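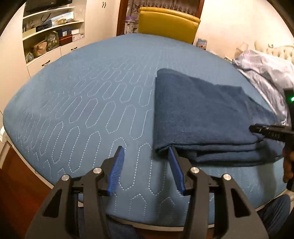

How long should you rest before you decide a nap has failed? Twenty minutes, and then get up and go do something dull.

OK, so that's my opener. Say it, wait for the laugh (there may not be one), then move on to slide 2.

**Slide 2 — who I am**

Keep this short! I worked nights for 8 years, first on the sorting floor at Kiloveo and then on the phones at Derneo, and I was terrible at sleeping for most of them. I'm not a doctor and I'm not selling a pillow. What I have is a stack of notebooks and a lot of opinions about curtains.

Mention that Vidar Kvam asked me to do this after I talked his ear off in the break room. Wave at Vidar if he's in the room.

**Slide 3 — the notebook**

I started writing things down in October, the year I moved to phones. Every day I slept, I wrote the time I lay down, my best guess at when I dropped off, and when I got up. I kept going until I had 208 entries. Don't read the chart out loud, they can see the chart.

What I want people to get from it is how bad my guesses were at the start. I'd have sworn I was lying there for two hours every morning. Then I put the radio on low and checked which program I last remembered, and most days I was gone before the first one ended. I was tired, sure, but a good chunk of the misery was me lying there adding up the hours I wasn't getting.

(Pause for a drink of water. I always forget.)

**Slide 4 — the drive home**

This part gets serious, so slow down. If you're too sleepy to drive, don't drive. I used to crank the window and sing, and I thought that was a plan. Take the nap in the parking lot, call somebody, ride with the guy from the loading dock who only talks about his boat. Ask for a show of hands — who has gotten home and not remembered the last few miles? Put my own hand up first.

**Slide 5 — the room**

People always want to jump straight to gadgets. Start with light. I hung a blanket over the window for a whole winter before I bought real curtains, and the blanket did fine except that it fell on me a lot. Tape works too. Then noise: a fan, any fan. Then the phone goes in the kitchen, and yes, I know, everybody says that, and I fought it longer than anybody.

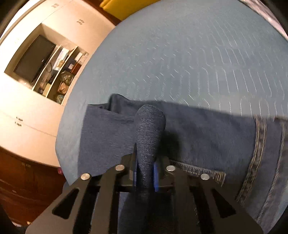
The kitchen rule only worked once I bought a cheap alarm clock, so tell them to do that first. Without the clock you've got an excuse, and at eight in the morning after a long shift you will use it.

Skip the mattress question unless it comes up. If it does, the answer is that I've slept badly on expensive ones and beautifully on my sister's floor.

**Slide 6 — other people**

My favorite part, so watch the time! Daytime sleepers need a deal with whoever they live with. Ours was a sign on the door with 3 settings: asleep, trying, and come on in. My kids took "trying" as an invitation for about a month, so be ready to adjust.

Tell the Risitik delivery story here. Four mornings in a row, same driver, same doorbell, me in a bathrobe getting more and more unhinged. I finally taped a note over the bell with a smiley face on it and he started leaving stuff by the side gate. We waved at each other for years after that.

Neighbors too. Bring something baked, explain your hours once, and you'd be surprised how late the leaf blower can start.

**Slide 7 — days off**

No perfect answer here and I should say so. Some people flip back to days completely, some stay on nights all week, and I did a sloppy thing in the middle where I'd stay up until three and get up at eleven. It let me see my kids at lunch and it didn't wreck my first shift back. If someone at Wei has figured out something better, I want to hear it, so throw this one open to the room.

**Questions**

The whole thing ran 33 minutes when I practiced in the garage, which leaves a decent stretch for questions if I don't ramble on slide 6. Likely ones:

- Coffee: I stop at the halfway point of the shift. Others can go later, try it and see.
- Eating before bed: something small. Cereal was my go-to, toast when we were out of cereal.
- Can't sleep for weeks on end: see your doctor, please. Say this one plainly and don't joke about it.

Handouts are the blank log pages. Leave the pile by the door and take the pens back home with me, they're my good ones.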